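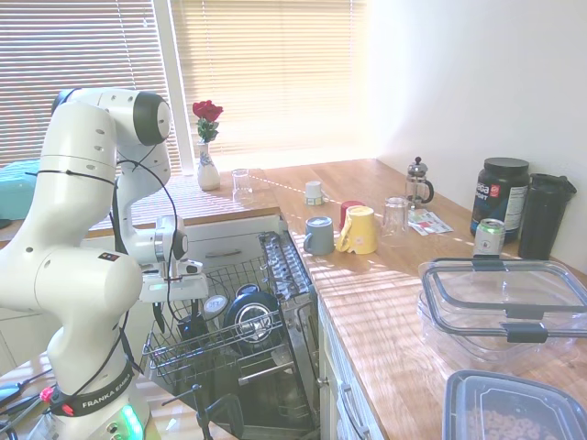
A Kitchen That Refuses to Stay the Same

By the features staff

Most robot arms are tested in rooms arranged for their benefit. The light is even, the table is clear and each object waits in its assigned place. The Wildale project began with a different requirement: the arm would have to learn its work in a kitchen, with sunlight coming through the blinds and other people's mugs on the counter.

The project is run by the Tunivska laboratory, and its subject is a problem familiar to anyone who has trained a machine by demonstration. A robot shown how to perform a task will often learn the room along with it. Move a cup, or let the afternoon sun reach the worktop, and a skill that seemed secure may fail.

The laboratory's answer is a method called Ellimton. Between demonstrations, the objects around the arm are changed while the task remains fixed. A model trained on these recordings is then asked to predict which parts of the view matter for the next movement. Parts that can be changed without altering that prediction are given less weight.

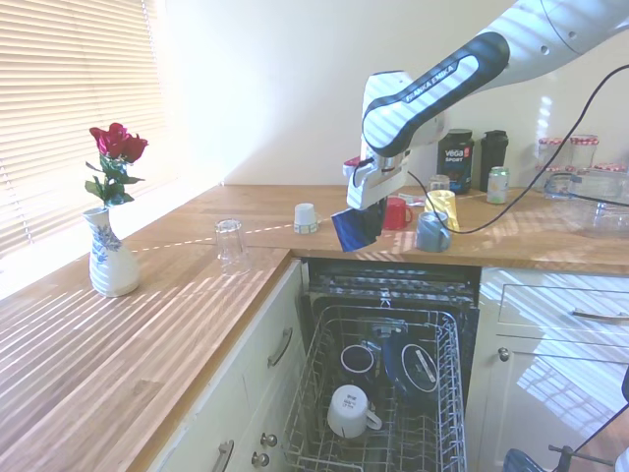
Soft materials have proved the harder test. A mug keeps its shape when it is lifted, and the arm can plan for its handle. Cloth folds differently each time it is grasped, and a strip of sunlight along one edge can be mistaken for the edge itself. The team therefore recorded fabric handling as a separate set, using the same counter and the same arm.

In all, the laboratory collected 302 demonstrations. Two were withdrawn after review because their recordings were incomplete, leaving 300 for training. The resulting model was compared with one trained on the same number of demonstrations in an unchanging kitchen. It completed more of its tasks when the counter was rearranged, although it moved more slowly and paused more often before closing its fingers.

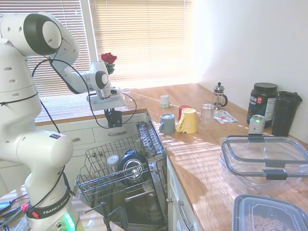 The Franka Emika arm at the open dishwasher, with a red rose near the gripper.

The report is candid about what remains unsolved. Glass is still difficult, particularly in strong light, and crowded racks lead to hesitant movements. Uysal, the engineering firm that supplied the control software, is preparing a revised version that will allow the arm to change its grip partway through a movement.

A second round of recordings is planned for June. It will use the same 3 categories of object – rigid, soft and transparent – with a larger share given to the last.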